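Posted 28 May 2024 by Lovely Dumlao

I have now sat through two talks on why the planner in Herura 6 means we can stop tuning things by hand. The second speaker showed a plot with the error going down and to the right. I'd like to know what was on the belt when they made that plot.

My week went like this. We moved our belt picking stack over to Herura because Dultton, the old one, has a scheduler that only one person ever understood, and she left in September. Fine. The port took less time than I feared. Then I ran the planner with its default settings on the wrist camera feed, and out of 300 planned grasps it threw away 111 before the arm moved. The log gave the same reason for every one of them: "no valid approach." Raising the planning budget to 200 milliseconds made the log longer.

The planner may well be fine. My suspicion is the step before it, where depth gets turned into blobs and each blob gets a box drawn around it. A cup gets a decent box. A big soft bundle gets a box full of air, and the planner politely refuses to go through air it has been told is solid. A basin gets filled in to the rim, so anything inside it doesn't exist. You can call that a perception problem or a planning problem depending on which team you want to annoy.

The release notes say clutter is handled. I went looking for the test set behind that sentence and found blocks — matte, separate, all convex.

So I've turned the box step off and am feeding the raw points straight in. It's slower, and I don't trust it yet either. Next I want to replay the same belt through both versions with the same seed, and only then argue with anybody. 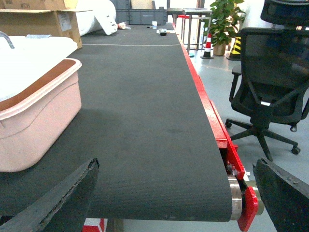

Lagman wrote back to say that raw points will only move the trouble into the collision checker, and that I should log the rejected approaches one by one before I blame the boxes for all of them.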